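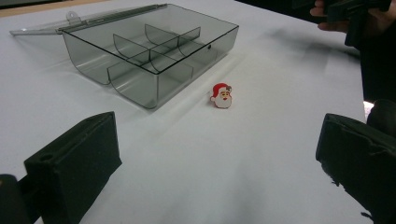 Unit 4: Roster Rules and the Amateur Free Agent Signing Process

A professional club does not sign a player simply by agreeing to terms with him. The contract must fit within the roster limit in force on the day it is filed, and the league office must approve it before the player may practice. Students should keep three terms separate: the active roster, the practice squad and the reserve list. A player on the active roster may dress for games. A player on the practice squad trains with the club and is paid by the week. A player on the reserve list remains under contract but does not count against the limit. For students who find it easier to move pieces than to read tables, an open plastic storage box may stand for the active roster, and a small Santa Claus figure set down on the table beside it for the player who has not yet been given a place. The figure may not go into the box until the club has shown that the limit allows it.

Tryouts and rookie camps

A tryout carries no contract. The player attends at the invitation of the club, signs a waiver of liability and leaves at the end of the session unless an offer is made. In the Stockdale case (course reader, page 192), the club invited a former starter to camp, changed his position and signed him the same afternoon. The questions for discussion are whether the waiver covered the second practice and at what hour the contract took effect.

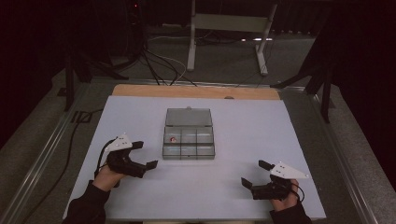
The Dalleck case (page 303) raises the opposite problem. The club announced a signing before filing the papers, and a second club, Witia, filed its own contract with the same player on the following morning. The league recognized the Witia contract. Students should note that the public announcement had no standing under the rules, although it was made in good faith and reported widely.

Waivers and priority

When a club releases a player who is subject to waivers, the other clubs may claim him in order of priority. A claim transfers the existing contract with its salary and remaining years. If no claim is made before the deadline, the player becomes a free agent and may negotiate new terms with any club, including the one that released him.

Assignment

Read the Zurnden transaction log in full. Prepare a written brief on one disputed entry, stating the rule, the filing time and the result you would recommend. The brief is worth 100 points and is due 10/23/20. Submit it through the course page before class. Late work is accepted only by prior arrangement with the department.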